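Small Craft Construction, evening section
Session 5 notes: Lofting, spiling and hanging the garboard
W. Staniforth

Typed up fast from the board, sorry for the shorthand. Read before next session and bring your batten stock.

Left over from last time

Half-breadth plan. Most of you had it fair by the end except around station 2, where the table of offsets has an error. Waterline 3 half-breadth is wrong in the printed sheet. Trust the batten. If the batten wants to lie fair through every other station and one point is sitting off by itself, the point is wrong. Pencil a ring around it, move on, fix it in the body plan after.

Do not fair one view and call it done. Profile, half-breadth, body plan, then the diagonals. Then around again. Danylo's group went round four times. Normal.

Spiling

What it is: getting the shape of a curved plank edge onto flat stock. The plank will look wrong laid out on the bench. Banana, or a lazy S in the aft end. Leave it alone, it will come right on the boat.

Steps:
1. Spiling batten. Thin, 1/4 in. or less, cheap ply is fine. Rough shape, an inch or so narrower than the space. Must lie flat on the molds with NO edge set. If you push it sideways to make it fit, the whole exercise is garbage.
2. Tack it or clamp it at stem, midships, transom. Check again for edge set.
3. Set compass to one opening. Lock it. Do not touch it again until the points are on the stock.
4. Point on the rabbet line, swing an arc on the batten. Every mold, and twice as many near the stem.
5. Mark mold numbers on the batten. Mark which face is up. Mark which end is forward. Somebody always doesnt.
6. Lay batten on stock, swing back from the arcs, drive small nails at the crossings, spring a fairing batten through the nails.
7. Look down it. Eye at plank height, from both ends.
8. Cut proud, plane to the line.

Draw a check circle on the batten with the compass before step 4. If the compass slips you can go back to the circle and reset. Aliki Rallis showed this in session 3 and half the room has already forgotten.

Widths for the other strakes come off the molds with a tick strip. Garboard is its own animal, wide aft, and dont let it climb the stem. Keep the forward end low or every strake above pays for it.

Rolling bevels

Rabbet bevel changes all along the keel. On the Gitley skiff it is close to flat at the transom and stands up steep going forward. Cut short notches at each mold with a fid block (piece of scrap at plank thickness, square end) until the block sits flush and in line with the mold face. Then join the notches. Chisel first, rabbet plane where it will reach.

Laps: plane the bevel on the plank already hung, lay a straightedge across to the next mark on the mold. Gains at the stem, last 13 inches on this boat. The lap fades to flush by the time it hits the stem. Take the gain in stages, check with the next plank offered up dry.

Stock

White cedar from Flakwood, flitch sawn, bark edge on. It is stacked by the big doors with stickers between, please put the stickers back. Look at the board both sides before you lay the pattern on. Tight knots ok in the middle of a plank, never at a lap or where it takes twist. No sapwood below the waterline.

Heart side: for lapstrake on this hull we are putting heart side out. Stamatia Kokkinos argued for the other way round and there are good boats built like that. Pick one, stay with it.

Oak for frames is green. Leave it in the wet sawdust till we steam.

Fastenings

Copper rivets, square shank, roves to match. Drill tight. Nail goes in from outside, rove driven down over the shank, nip, peen with lots of light taps. Heavy blows bend the shank inside the wood and you won't see it. One person holds the dolly, one peens, swap when arms get tired. Spacing is on the drawing.

Drill bits keep walking out of the shop. Sign out the Nasteck set.

Bedding compound in the garboard rabbet only. Thin. The laps go dry.

Steaming (short version, full session in November)

Usual rule is an hour per inch of thickness. Start the clock when the box is at full steam, not when the kettle starts to sing. Have the clamps open and laid out in order. Over 90 seconds from box to bent and you have probably lost it. Overbend a little, let it come back. Gloves, long sleeves, stand to the side of the door when it opens.

Dry run first with a cold lath. Everybody has a station, everybody knows thier clamp.

Layout and shop electrics

Cover the bench before you loft or pattern on it. Paper taped down flat, no wrinkles, and re-tape if it shifts. Pencil lines only, ball point bleeds. 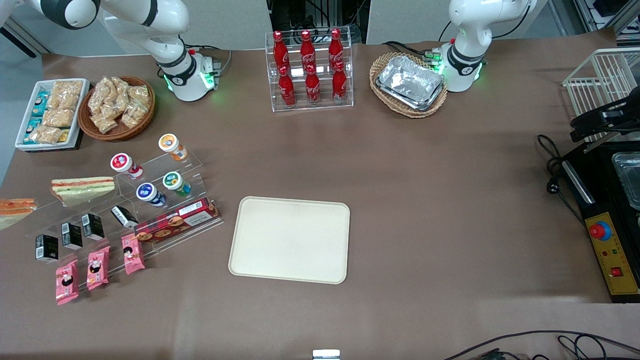 Fig. 5. Bench top under kraft paper, robot arms at either side.

Patterns for the knees and breasthook: trace, cut, label port or starboard. Keep the offcuts.

Reading for next time

Handout from Panagiotis Ververidis on lining off, all of it. Mtshali notes, the section on plank scarfs, 8 to 1 slope and how to clamp so the joint doesnt slide. Skip the part on epoxy for now.

To bring
Low angle block plane, SHARP
Compass that locks
Pencils, a knife
Your offsets with the correction at station 2 written in

To hand in
Spiling exercise, one plank, quarter scale on card. Show the arcs. I want to see the arcs. Name on the back, forward end marked.

Questions to Danylo Zinchenko at the bench or to me before class.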